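Porbridge Learning Rooms
Bench and table check, Room 2
Date of check: 20th July
Checked by: Vira Pasichnyk
Copy to: Remedios Macapagal, Murdo Baxter

Key: OK / Fix / Watch

Access and floor

Door opens fully, no boxes behind it — OK
Floor dry at time of check — OK
Walkway between table and door — Watch. Chairs from the Henirum session were left in it. I moved them back to the wall. Please ask groups to do this themselves before they sign out.
Trash emptied — Fix. Half full from the day before. Emptied after the check.

Table

Surface wiped, no sticky patches — OK
Table steady when leaned on — OK
Raised back section firmly attached — OK. Murdo tightened it in the spring and there is no movement now.
Top free of chips and cracks — OK

Sample tubes and rack

Tubes upright in rack — OK
Caps on, pushed down fully — OK after correction. One cap was on crooked and I reseated it.
Labels readable — Fix. Not every tube has one. A colored cap does not tell the next person what is inside, and the caps get swapped when the tubes are washed. Label every tube that has liquid in it, even if it is only colored water.
Rack sits flat — OK
Spill cloth within reach — Fix. The cloth was in the drawer under the sink. It should stay out while tubes are in use.

Food and drink near samples

No drinks on the same table as tubes — Fix. This is the same comment I made at the last check. Soda bottles are being kept along the back of the table, and there is a drinking glass up there as well. The raised section is still part of the table and the rule covers it. 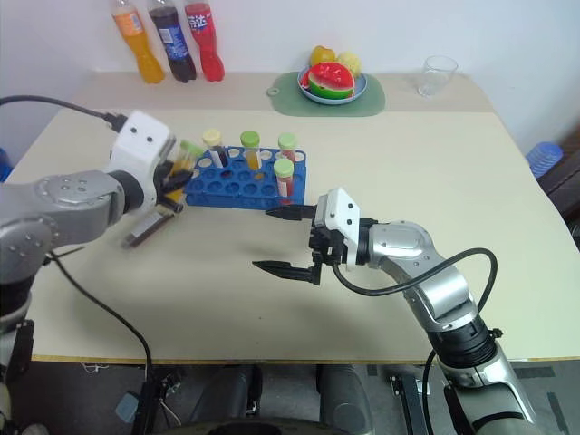
The fruit on the blue plate is artificial and can stay, on its placemat, as long as the plate is kept on the back section. I would still like a small card next to it saying it is for display. We have younger visitors in July and the watermelon slice will get picked up. Remedios, could the Javetti order include a few blank cards?

Drinking glasses are a separate matter. Any glass in this room should go to the kitchen and be replaced with a plastic cup marked for bench use. If someone pours a tube out into a clear glass, there is no way to tell it from a drink. Soda goes to the shelf outside the door, including bottles that have not been opened.

Electrical

Outlets undamaged, covers in place — OK
Cables kept off the walkway — OK
Test tag on extension cord in date — Watch. Tag 326 is due at the end of the month.

First aid and washing

Eyewash bottles, 2, sealed and in date — OK
Soap and paper towels — OK
First aid box — Fix. No medium bandages. Kristine Dela Peña has the key to the supply closet.

Actions

1. Drinks and glass off the table before the next session. Murdo.
2. Labels on all filled tubes. Whoever fills them.
3. Spill cloth hung on the hook by the table. Vira, done.
4. Display card for the fruit. Remedios.
5. Restock bandages. Kristine.

Items 1 and 2 will be looked at again before the room is released to the Manalastas group. If either is still open, the tubes go back in the closet until it is fixed.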